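4.2 Drying racks, cups and the cloth that goes with them

We had not meant to give cups a section of their own. When we first drew up the list of small household jobs for the study, washing up was a single line, and drying was tucked inside it as though the one simply ran into the other. It was only when we began reading through the diaries from Jenham and Stuvell that we saw how much people had to say about what happens after the tap is turned off, and how often a cloth came into it. Of the 731 diary entries that mention the kitchen, 161 mention a tea towel or some other cloth by the sink, and a good many of those go on to say whose it is, what it is allowed to touch and where it ought to be put afterwards.

The households fell fairly comfortably into two habits. In the first, which we have called rack drying, the cups are left tipped over until they are wanted again, and the cloth is kept for hands, spills and the odd saucepan lid. In the second, hand drying, the rack is a sort of waiting room, and everything on it is expected to be wiped and back in the cupboard before the next meal. Most people were quite firm about which of these was proper, and several were kind enough to explain it to us at some length!
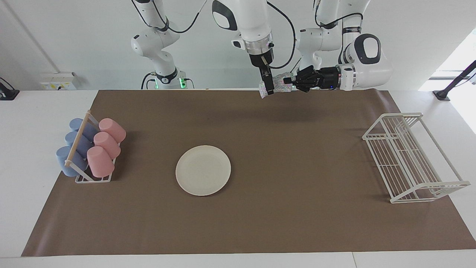

Figure 2. Plastic cups in blue and pink on a wire rack with a wooden dowel between the rows, and a small patterned cloth held up by two grippers.

Sorting by colour came up more than we had expected. In Figure 2 the blue cups and the pink cups each have their own row, and this kind of arrangement will be familiar to anybody who has kept house with small children, where a colour very often stands for a person. Delyth Gittins, who read the diaries alongside us, pointed out that families with coloured cups seldom wrote about losing one, while families with plain glasses wrote about little else. We would not want to lean too heavily on this, as the plain-glass households were also the larger ones, but it does fit with what Jenkins found for coat hooks and lunch boxes.

The angle of the cups matters as well. A cup stood flat on its rim holds a little damp air inside it, and diarists complained of rings on the worktop and a stale smell by the evening. A cup tipped to one side lets the air in, though it takes up rather more of the rack, and in the narrower kitchens at Stuvell that was reason enough to go back to the tea towel. We return to the question of worktop space, and to the Astik floor plans, in Section 5.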